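Progress report to the Irdale Fund
Foreign news digest and reader desk, second period of the grant

Dear friends at the Fund,

It has been a busy stretch since our last report, and I hope you will forgive me if this one rambles a little, as there is a good deal to tell. You gave us the grant to bring overseas politics to readers in Clurnach who had mostly given up on it, and to do so in a morning digest short enough to be read before work. The digest now goes out at 6:30 a.m., half an hour earlier than it did in the fall, and the earlier hour has done us more good than anything we wrote in it (a humbling thing for an editor to report, but there you are).

We have published 151 editions so far under the grant. The plan called for 100 by this point, so we are comfortably ahead, though I should say that the extra ones came mostly in February, when two elections and a collapsed coalition landed nearly on top of one another and we put out afternoon updates as well. I would not want you to expect that pace all year, and neither would the desk! 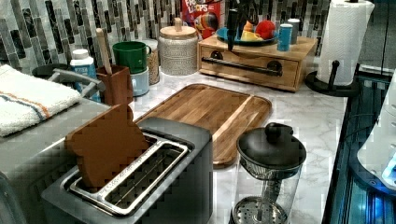

Photo: Clurnach digest desk

The election coverage was the part we had worried over most. Our readers told us in the first survey that they could follow a result well enough but lost the thread afterward, when the talks began over who would govern with whom. So we tried something plain. Each morning during the talks we ran the same short box, listing which parties were still at the table, what each of them wanted, and what would happen next if they failed. We changed only the lines that needed changing. Some of our contributors found it dull to write, and I had a few long phone calls on the subject, but readers wrote in to thank us for it more than for any other item. One asked if we could do the same for the county budget.

In the reader survey at the end of the period, 83 percent of those who answered said they now read the digest to the end on most days. I would treat that figure kindly but with some care, as people who fill in surveys are the people who like us already. We will try to reach a few of the quieter ones next time.

The partnership with Travelance has gone well after a slow start. They supply us with short notes from their correspondents on border closings, airport strikes and changes to entry rules, and we put these beside the political news that explains them. There was some confusion early on about who should check what, and one notice about a ferry strike went out a day after the strike had been called off. We printed a correction the next morning. Since then every Travelance note is confirmed by our own desk before it runs, and we have had no repeat of the trouble.

I am sorry to say the Goh archive is behind. You will remember that Goh is the tool we hoped would let readers look up a country and see everything we had written on it, in order. The search itself works nicely. What has held us up is the labeling of older pieces, many of which cover several countries at once and were filed under whichever came first in the headline. We have asked contributors to label their own back articles, and most have been very good about it, but it is slow work and it gets pushed aside whenever real news breaks. I expect the archive to open to readers in the next period, with the older material added as we go.

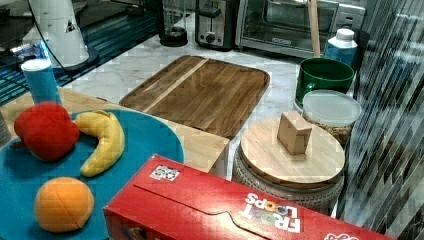

Toy fruit on a teal plate.

On staffing, we now have seven regular contributors, which is as many as the budget allows and, I think, as many as one editor can properly look after. All of them have been through the sourcing workshop. We spent most of it on military statements and casualty reports, where early numbers are so often wrong, and we came away with a house rule that the digest will say who gave a number every time it prints one. It makes for clumsier sentences. We have decided to live with that.

Spending is in line with the budget, apart from translation, which ran over during the February talks. We covered the difference from the travel line, as your guidelines allow, and the adjusted sheet is attached.

For the coming period we mean to open the archive, keep the morning hour where it is, and start a monthly evening call where readers can put their questions to a contributor. If anyone from the Fund would care to listen in on the first one, we would be delighted to have you, and I will send the details as soon as the time is settled.

With warm thanks, as ever,
The editor, Clurnach foreign news digest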